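サイト内検索 キーワードを入力 検索

発表メモ(自分用、読み上げない)
「配膳と片付けが変わると人の仕事はどう変わるか Skurkanholm食堂の場合」
2021年6月11日金曜日

出だし
・あいさつ短く。時間押してるはずなので自己紹介は一行で
・所属はSaltixの現場導入。開発じゃないです、と先に言う。技術の質問は後でBabak Karimiさんに振る
・今日の話は機械の性能の話はほぼしない。厨房と客席の間にいる人の話

背景
・Skurkanholmは社員食堂と、夕方から外の人も入れる小さい喫茶。同じ人たちが両方回してる
・ホール担当は9人。うち半分以上がパート。昼と夕方で顔ぶれが変わる
・導入前の困りごと、聞き取りで一番多かったのが下げもの。料理を出すのは好き、でも下げるのがつらい、という声
・手首。腰はよく言われるけど、手首の話が出てきたのは意外だった。コップを重ねて片手で持つから
・あと「呼ばれる」こと。下げてる途中に呼ばれて、どこまでやったか分からなくなる
 →ここ少し間をあける。飲食やってた人は頷くはず

入れたもの
・Mota(腕のほう)とKekoveck(予定表のほう)。名前がややこしいので、以後「腕」と「表」で通す
・腕は卓上のものをつかんで移す。表は誰がいつどこ、を組む
・最初は腕だけの予定だった。表は後から。順番逆にすればよかった、と今は思ってる
・理由:腕が動く時間帯が決まると、人の休憩がずれる。紙のシフトだと追いつかない
・昨年9月に試しはじめ。最初の週は止めてる時間のほうが長かった。これは正直に言う

変わったこと(よかったほう)
・下げものの往復が減った。1日あたりの回数は全員分足して約100回減。歩数計とかじゃなくて、本人たちが正の字でつけたもの。精度は聞かないでほしい
・聞き取りメモは全部で1653行。全部読んだ。Chi-keung Lamさんと半分ずつ分けるつもりが結局二人とも全部読んだ
・「お客さんと話す時間がふえた」。これが経営側の資料だと必ず一番上に来る。でも実際に書いた人は少ない
・多かったのは「座って昼が食べられる」。地味。でもこっちを推したい

変わったこと(困ったほう)
・腕のそばに立つ係、というのが新しくできてしまった。誰の仕事か決めずに始めたのが失敗
・最初は一番若い人がやらされてた。で、その人だけ夕方の喫茶の仕事を覚えられない。三か月気づかず
・「見てるだけで給料もらってると思われる」という発言。これは読み上げる。本人の許可とってある
・実際は見てるだけじゃない。倒れたら起こす、向きを直す、やり直しのボタン、時間の記録。疲れ方が違う。体は楽、目と頭が重い
・手当つけるかどうか、まだもめてる。結論出てないとそのまま言う
・ベテランの人の段取りが消える問題。お盆の上の並べ方に順番があって、軽いものを外、とか。それを腕に合わせて崩した。文句は少なかったけど、やめた人が一人。因果は分からない。決めつけない

道具と配置の話(ここから少し具体的に、早口にならないこと)
・食器を選びなおした。厚い湯のみは後回し、まず軽いコップから
・机の間隔。人が通る幅と腕が届く幅がけんかする
・ケーブル。足元のケーブルは人の動線から外す。当たり前だけど当たり前にできてない職場が多い
・止めるボタンは立ってる人の利き手側。左利きの人がいて一回直した

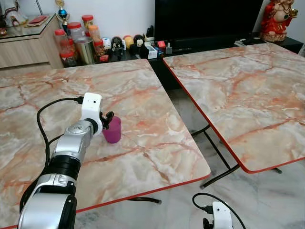
つかむ場所を誰が決めるか、という話をここでする。設計の人はコップの胴を持つものだと思ってた。現場の人は下げるとき縁をつまんで重ねる。飲み口を触るのはどうなの、という議論が起きて、下げる専用ならいい、出すときはだめ、と分けた。この線引きはホールの人たちが自分で決めた。会議6回。写真の腕も赤紫のコップの縁のところを指二本ではさんでますね、この持ち方だと次に洗い場で受けとる人の手順まで変わってくる。縁をさわったコップは必ず洗い場行き、棚に戻さない。表のほうにもその列を足した。それと机の天板が石模様で柄がにぎやかなのを見てほしい、こういう柄の上だと透けるコップは人の目でも見落としやすい、拭き残しも同じ。だから係の人に「色つきのを先に」と言われて、そのとおりにした。現場の一言で順番が変わった例として紹介。

まとめに入る前に言うこと
・人は減らしてない。ここ必ず質問くる。減らしてないが、新しく募集もしてない。両方言うこと。片方だけだとずるい
・係は交代制にした。一時間で交代。夕方の喫茶も全員が回るように、表の設定を変えた
・記録をつける人と記録に書かれる人が同じ、という形にした。管理者が遠くから見る形はやめてもらった。ここは少し強く言っていい

質問が出そうなところ
・費用→Babakさんへ
・壊したコップの数→数えてない。割れないのに変えた時点で数える意味が薄れた
・他の店でも使えるか→分かりません。机の広さと通路しだい。見に行ってから答える
・労働組合との話→Chi-keungさんが詳しい。会場にいれば振る、いなければメールで

残り時間があれば
・パートの人が作った引きつぎノートの話。表に入らないことが全部かいてある。「今日は腕のきげんが悪い」とか
・時間なければ飛ばす。お礼言っておわり。水のみわすれないこと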